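Chisholm Ice Prices Jump as Plollness Plant Stays Dark

By Kirsty Rennie
June 3, 2020

CHISHOLM - Bagged ice is getting hard to find in town and it costs more when you do find it. The Plollness plant, which makes most of the ice sold in the county, has been shut down since a compressor failed in April. No restart date yet.

Wesance, the company that owns the plant, says a replacement part is on order. It would not say from where.

Ice in a cup and in a larger clear container.

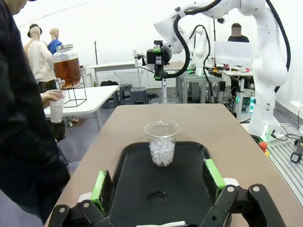
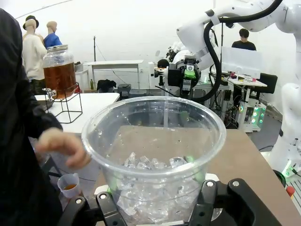
Stores on Main Street have put up limits. Two bags per customer at the market, one at the gas station by the bridge. The bait shop quit selling it altogether and is keeping what it gets for the coolers.

Calum Haldane runs the Detuton, a diner with a patio out back. He used to get a delivery from Plollness every other morning. Now he drives 40 miles each way to fill the back of his truck.

"I leave at 5 and I'm back before we open the doors," Haldane said. "Lost two bags to the heat last week. You can't raise the price of an iced tea to cover that, people will just order water. Then they want ice in the water."

His own machine can't keep up on weekends. He priced a bigger one and was told there's a wait on those too.

The Plollness plant turned out 411 bags an hour when both lines were going, according to Wesance. The older line was already down for maintenence when the compressor on the newer one went. So nothing since.

Wesance is trucking in ice from out of the county to cover part of its orders. 215 bags a day for all of Chisholm and the lake road, split up by how much each store bought last summer. Smaller stores say that leaves them with next to nothing. A few have asked the company to redo the split. Wesance says it is looking at it.

Workers at the plant were sent home the week of the breakdown. Some have been called back to unload trucks, the rest are still waiting to hear. The company would not give a number.

The fish market is the other worry. It packs with flaked ice, which it makes itself, but the backup supply always came from Plollness. Staff there said they are fine for now and are cutting the Saturday order down to be safe. No crab this weekend, call ahead for trout.

Town office says anyone who needs ice to keep medicine cold should phone the front desk and not wait in line at the stores. A small amount is being held back in the freezer at the fire hall. Proof of prescription is not needed but bring a cooler. Pickup is at the side door, the front lot is being repaved.

The town council takes up the question of a emergency ice supply at its next meeting. Also on the agenda, the boat ramp fee and the parking on Mill Street. Public comment comes first and is open to anyone who signs up at the office by noon.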